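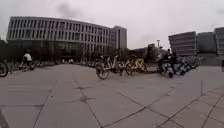

Moving the Esville Course Office from Separate Folders to One Shared File Store

Group project report, Systems Administration module
Group members: Elvira Mamani, Bhupendra Yadav, Carolina Moreira
Supervisor: Hélder Teixeira

1. Background

The course office at Esville keeps its handouts, timetables and mark sheets on desktop computers running Linux. When we began, each member of staff kept their own copies in their home folder and sent changes to the others by email. Two people could be working on the same timetable without knowing it, and the version printed for students was sometimes an old one.

Our task was to set up a shared file store that all the office machines could use, move the existing files into it, and write instructions that the staff could follow without us. We were not asked to change the programs they use. The office works mainly in LibreOffice and wanted to go on doing so.

Vitória Abreu, who runs the office, was our contact throughout. She gave us a list of what the staff needed at our first meeting. The items that shaped the project were:

Files must open by double-clicking, as they do now.
Mark sheets must only be readable by the people who enter marks.
It must be possible to get back a file that was deleted by mistake.
Nothing should need a password to be typed more than once a day.

2. Choosing the method

We looked at three ways of doing this.

The first was a Samba share. Samba is well documented, and it would let a Windows laptop connect as well. The second was NFS, which is simple between Linux machines but depends on the user numbers being the same on each computer. In the office they were not, as the machines had been installed at different times. The third was Nextcloud, which keeps a copy of the files on each computer and sends changes to a server.

Bhupendra set up all three on a spare machine and we tried each with the same set of test files. Nextcloud worked well for single users, but when two of us edited the same spreadsheet it made a second copy with "conflicted copy" in the name. This was very close to the problem we had been asked to remove. NFS was quick to set up once we had changed the user numbers by hand, but we did not want to do this on machines that people were using every day.

We chose Samba. LibreOffice puts a lock file beside any document that is open, and on the Samba share the second person to open it got a message saying it was in use and could open it read-only. Vitória tried this herself and said it was what she wanted.

3. Setting up the server

The server is a desktop computer with a new disk, running Debian. We gave it the name Namura. It has no screen or keyboard and we manage it over SSH.

We made three shared folders: one for teaching material, one for office papers and one for marks. Each has its own Linux group, and the setgid bit is set on the folders so that new files belong to the right group. We had missed this at first. Files made by one person could be read but not saved by the others, and it took most of a Friday to find out why.

For deleted files we used the recycle module that comes with Samba. A deleted file goes to a hidden folder on the server and stays there until a script clears it out. There is also a nightly backup with rsnapshot to a second disk.

4. Connecting the office machines

We first connected through the file manager, by typing the smb:// address and saving it as a bookmark. This was easy to explain, but LibreOffice was slow to open larger files this way, and one of the older programs could not see the share at all.

We changed to mounting the shares with an entry in /etc/fstab, using the automount option so that a computer still starts normally when the server is off. The login details are kept in a file that only root can read. The shares then appear as ordinary folders and every program can use them. The drawback is that the login belongs to the computer and not to the person sitting at it. As each member of staff has their own machine this was accepted, but it would not suit a shared room.

5. Moving the files

Carolina wrote a short script to compare files by checksum before anything was copied. It found 238 files that were exact copies of another file. These were left out of the move, and the originals stayed where they were until the office had agreed the list.

A further 184 files had the same name as another file but different contents. No script could decide between these. Vitória and her colleagues went through them over several afternoons, and in most cases the newest was kept. We had not allowed time for this in our plan and it put us 13 days behind.

File names also gave some trouble. Samba clients cannot handle names containing a colon or a question mark in the usual way, and the office had used colons in the names of its meeting notes. We replaced them with a hyphen.

6. Testing

We tested opening, saving, renaming and deleting in each folder from each account, and kept the results in a table, which is in the appendix. All tests passed on the second run. On the first run, 2 failed — both were in the marks folder, where an account had been left in a group by mistake.

We also restored a folder from the night's backup and compared it with the live one. Elvira then switched off the server in the middle of the day, with the office's agreement, to see what the staff would see. The file manager froze for a while before giving an error. We shortened the time-out and added a page on this to the instructions.

7. What is left to do

The second disk is in the same case as the first, so a fire or theft would take both. We have suggested a copy in another building. The office has asked the college for space and had not had a reply when this report was handed in.

Updates to the server are installed automatically, but restarts are not, and someone will need to do this by hand. The instructions give the steps. Hélder Teixeira has agreed to hold the administrator password until July, when the office will name its own person.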